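Ticket: Label printer offline, Clarnthorpe branch
Status: Resolved
Assigned to: Ye-ji Sun, Tendwood Service Desk

The branch reported that shelf price labels sent from the stock system did not print. The queue held 20 jobs, and the oldest had been waiting since the evening price update.

The printer answered on the network but refused new work. A restart cleared the fault for one job only. The driver was found to be set to the wrong label size — a setting carried over from the Magaña branch profile. 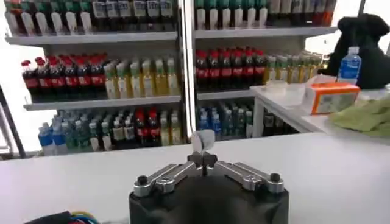 1 min read

The correct profile was applied at 3 p.m. and the queue was released. All held labels printed. Branches using the shared profile are asked to confirm the label size before the October price update.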